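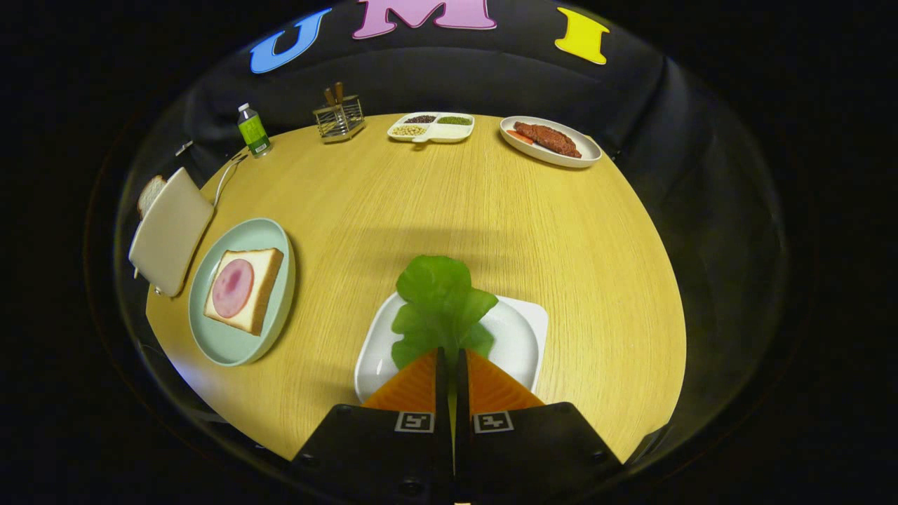
Where does Councilman Belhaj's money come from? From the gravel business, he told us tonight, and from two apartment buildings he bought before he ran.

6 Aug 2026. Went to the meeting at the Bennani hall with Hanane. More than 245 people signed in and the chairs ran out early. Belhaj came in a new car and handed out envelopes for school fees by the door, 20 of them. He said he was poor as a boy and giving is how he was raised. People clapped for a long time.

Rosalba Martinelli asked why the gravel firm, Ukiment, got the road contract in January. He said he had sold his share by then – he didn't say to whom. She asked again and the microphone went to someone else.

Hanane likes him. Her cousin's rent was paid by his office for 3 months and she says the other side never paid for anything. I can't argue with the rent. I still want to see the sale papers. Anas Belkadi says the county clerk has them and the copy fee is small, so I'll go in before work and ask.

Home late. Bus fare has gone up again.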